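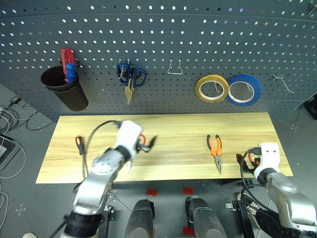 # How a Pendulum Clock Keeps Time

The clock in Hiredstead town hall has a pendulum that swings once every 2 seconds, there and back. A falling weight gives it a small push each time. A toothed wheel -- the escape wheel -- lets the gears turn one step per swing.

A longer pendulum swings more slowly. Metal grows a little when it warms up, so the clock runs slow in summer. By November the rod is shorter and the clock gains time.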